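The joy of a well-folded pair of jeans

I came to folding late. For most of my adult life my jeans lived over the back of a chair, then over the banister, and in bad weeks in a heap behind the bathroom door. I own 11 pairs, which I know is silly, and until last December I wore the same two all the time, simply because they were the ones I could find.

Then I spent an afternoon at a folding class run by Chie Ichikawa in the room above the Zellbridge haberdashery, and I have been a bore on the subject ever since. I fold on trains. I fold at my sister's. I have been known to refold in shops (sorry, shops).

What I love about jeans is that they want to be folded. A silk shirt slides about and sulks, a fitted sheet is a lost cause, but denim has weight and a bit of stubbornness, and once you press a crease into it, it stays where you put it. You feel you're getting somewhere from the very first fold!

The bed is the best place to do it. Tables are too hard and too high, and the floor is murder on the knees. Pull the cover straight, lay the jeans out, and run your palm down each leg from the hip to the hem. Do up the button. Put one leg over the other so the back pockets end up on the outside, and tuck in that awkward point at the crotch so you have one long, straight-sided strip. Then bring the hems up towards the waistband, stop a little short, and fold again until you have a block. Thick denim will need a firm pat on top. I give mine two, and the second one is mostly for pleasure.

Black pairs are my favourites to do, all stitching and hardware. 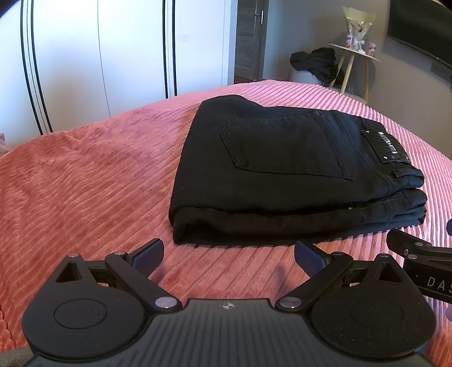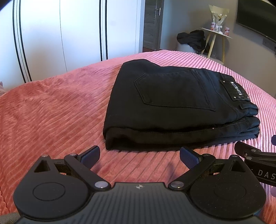

Tsutomu Hirose wrote to me after I mentioned this method in my spring column, and he disagrees with nearly all of it. He rolls. He has rolled for years, starting at the waistband and finishing at the hems, and he says a block is fine for a shelf but hopeless in a drawer, where whatever is at the bottom may as well have been thrown away. He also thinks I am wrong about the button and leaves his undone so the front lies flatter.

I tried rolling for a fortnight and I can report that it works beautifully for thin summer trousers. With heavy jeans I got something like a draught excluder. But he has a point about drawers, and the answer Chie gave us in class was to stand the blocks up on their ends, side by side like books, with the rounded fold at the top. You open the drawer and there they all are. No digging! My Aoki chest has one deep drawer and it takes five pairs this way with room for a hand to get in between them.

The rest go on an open shelf in the box room, where stacking is fine as long as you don't get greedy. Four high is my limit. Beyond that the pile starts to lean, and you end up pulling out the bottom pair with one hand while holding the others against the wall with your forehead.

A few small things I have picked up along the way. Empty the pockets first, especially the little coin one. Let the jeans dry completely, seams included, as the thick bits at the waistband hold damp long after the legs feel done. If a pair has a stiff patch on the waistband, keep that part on the outside and don't bend it. And fold while there's something good on the radio, because you'll want to do the jumpers afterwards.

Chie's next class at Zellbridge is on 28/10/2026 and covers knitwear, which I have been dreading and looking forward to in equal measure. I'm bringing the big green cardigan.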